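Print this page | E-mail this page

OPINION

The Power Strip Deserves a Place in Housing Policy

Residents of shared housing are asked to read a good many rules before they receive a key. The Orellana residence, where this office has handled resident services for seven years, issues a handbook that covers quiet hours, bicycle storage, guests, and the proper way to dispose of cooking oil. Until last February it gave a single sentence to electrical outlets: "Do not overload." It is the position of this office that one sentence is insufficient, and that the everyday handling of plugs and cords should be taught to residents in person, at a table, with the items they will use.

The residence has 168 rooms. Most were wired at a time when a resident could be expected to bring a lamp, a radio, and possibly a typewriter. Each room has 2 wall outlets. A resident today arrives with a telephone, a laptop computer, a fan, a kettle where permitted, and very often a hair dryer. The power strip has become the piece of equipment on which the whole room depends, and it is generally bought in haste, placed on the floor behind a bed, and forgotten.

The hair dryer merits particular attention. It is used for short periods and is therefore regarded as harmless, although for those few minutes it may draw more power than everything else in the room combined. It is plugged in and unplugged more often than any other appliance, frequently by a person who is late. Residents tend to remove it by pulling on the cord, and the cord suffers at the point where it enters the plug. A plug should be held by its body and drawn straight out.
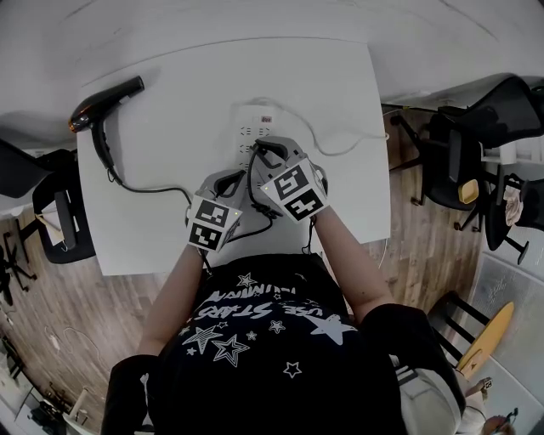

What the Handbook Should Say

The revised text we have proposed to the housing management at Vernano is brief. A hair dryer should be connected directly to a wall outlet wherever one can be reached. Where a strip must be used, the resident should check its rating against the label on the appliance and should run nothing else of consequence at the same time. The strip should rest on a hard, open surface, never under bedding or a rug. The dryer should be unplugged after use and left to cool before it is put away.

Some colleagues have argued that a ban on strips would be simpler. We respect the view but do not share it. The neighboring Plevier residence adopted such a ban, and its inspections in the following term recorded 208 strips in closets, under mattresses, and behind drawers. A rule that drives equipment out of sight leaves the housing office with less knowledge of its own building. It also places the burden on residents with the fewest outlets, who did not choose their rooms.

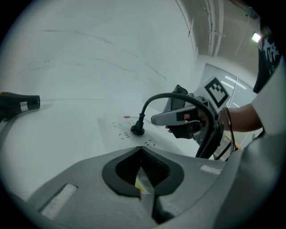 Cord management is the second matter on which this office wishes to be clear. Cords in small rooms are usually treated as a question of neatness, and residents are told to wind them tightly and keep them out of view. Tight winding is poor practice, especially around the handle of an appliance, where the wire is bent sharply at the same place each day. A thick cable rising from its plug in a wide loop, as the black one does here, is under far less strain than one folded flat against a wall by a bed frame. We would ask residents to leave slack at both ends and to keep the loop clear of any path where people walk.

There is a cost to teaching such things in person. Move-in takes longer, and staff must be trained to give the same instruction to every resident. We estimate around seven minutes for each arrival. The office considers this reasonable - the time now spent on tripped breakers and the complaints that follow them is considerably greater.

The wiring itself will have to be addressed. A proposal from the contractor Edik for additional outlets on the upper floors is under review, and we support it without reservation. Construction of that kind proceeds slowly, however, and residents will continue to dry their hair in the meantime. The handbook can be amended before the next intake, and we have asked that it be placed on the agenda.

Contact the Resident Services Office | Copyright Orellana Residence. All rights reserved. | Back to top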